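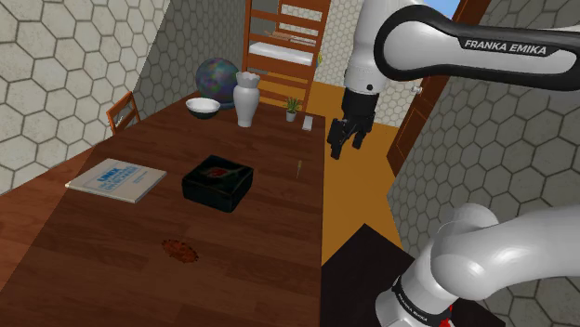

*Image: Pellasow Press Office. Free for editorial use with credit.*

FOR IMMEDIATE RELEASE

**Pellasow opens book swap at Sampaio Street, first shelves full already**

Pellasow, the used book and repair shop chain, is opening a free book swap at its Sampaio Street store this August. Bring a book, take a book. No card, no sign-up, no fees.

The swap starts with 739 titles, all donated by customers over the spring. Mostly novels and cookbooks. A good run of older computing and math books too, plus 48 large-print titles that will have a shelf of their own by the front door.

"People kept leaving boxes on the step," said Osvaldo Godoy, store manager at Sampaio Street. "Good books, some of them barely opened. We can't sell everything and I wasn't going to pulp them. So, a swap."

How it works:

- One book in, one book out. Kids under 12 can take without leaving anything.
- Any subject, any language. Textbooks OK, even old editions.
- No magazines, no encyclopedia sets, nothing with mold.
- Limit of five books per visit so the shelves dont empty on day one.

Doors open at 10 a.m. and the swap closes at 6 p.m., same as the store. Entrance on the Sampaio Street side, ramp to the left. Street parking only.

Shelving comes from Stident, the furniture maker two doors down, which built the units from offcuts and is lending them through the end of the year. Modoson is printing the bookplates. Every book in the swap gets one, with space for readers to write there first name and the town they read it in.

"I'd like to see one come back with the whole plate filled," said Dimas Harahap, who runs Pellasow's donations desk. "The old programming manuals go faster than you'd think. Somebody always wants the one they learned on."

A second swap is planned for the Pellasow store on Mill Road. Room for 335 books there, smaller space, opening date to be confirmed. Donations for Mill Road can be dropped at either store now. Please use boxes you can lift.

Reading hour for children at 2 p.m. on opening day. Free, no booking, parents stay with kids please.

**About Pellasow**

Pellasow buys, sells and repairs used books. Rebinding, spine repair and page cleaning done in-house at Sampaio Street.

**Press contact**

Dimas Harahap, donations desk, Pellasow Sampaio Street. Interviews with Osvaldo Godoy by arrangement, mornings best. Cover scans and store logo on request.

ENDS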